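Protokoll Jour fixe Suche & Sichtbarkeit, Oktober
Beginn 9:30, Ende kurz vor elf. Protokoll reihum, diesmal Redaktion.

TOP 1 – Stand Indexierung
Laut Search Console 3053 Seiten bekannt, davon 2633 im Index. Rest überwiegend Filterseiten aus dem Shop Gudero, alte Parameter. Canonicals sitzen dort immer noch falsch, war im letzten Protokoll schon Thema. Technik übernimmt, diesmal mit Ticket. Noindex auf die Sortierseiten beschlossen, eine Gegenstimme.

TOP 2 – Umzug Fladetti
Weiterleitungsliste fehlt für 130 URLs. Agentur Trustov hat nachgeliefert, aber als PDF – unbrauchbar, muss als CSV kommen. Startseite leitet doppelt weiter (http, dann www, dann neu). Bitte vor dem Umzug bereinigen, nicht danach. Alte Sitemap bleibt noch stehen bis Technik Bescheid gibt.

TOP 3 – Bildersuche
Dateinamen: Umlaute raus, Bindestriche statt Unterstriche. Alt-Texte schreibt die Redaktion, nicht mehr das Plugin. WebP ja, aber Fallback prüfen. Längere Diskusion über Lazy Loading, vertagt. 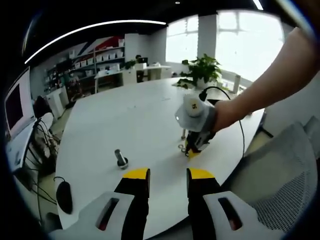
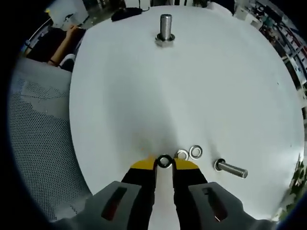
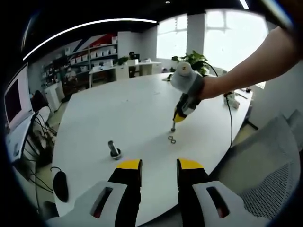
Bilder-Sitemap wird getrennt eingereicht. Maximal 6 Bilder pro Ratgeberseite, darüber nur nach Absprache. Galerien alt bleiben, wie sie sind.

TOP 4 – Interne Suche
Bravo-Modul korrigiert Eingaben ungefragt, Kunden suchen Artikelnummern und landen bei ganz anderen Produkten. Vorschlag: Korrektur nur anbieten, Originaltreffer zuerst. Angenommen. Synonymliste vorerst einfrieren. Nulltreffer bitte monatlich exportieren, Redaktion schaut drüber.

TOP 5 – Titles
Google schreibt auf den Kategorieseiten wieder um. Markennamen hinten weglassen, testweise nur bei Gudero. Auswertung im nächsten Termin.

TOP 6 – Verschiedenes
Zugang zum Rankingtool läuft aus, Verlängerung offen. Hreflang für Österreich: keine Zeit, nächstes mal. Reporting künftig als Link in den Kanal, keine Anhänge mehr.

Offen:
CSV von Trustov – Projektleitung
Ticket Canonicals – Technik
Export Nulltreffer – Shopteam
Lazy Loading – alle, bitte vorher einlesen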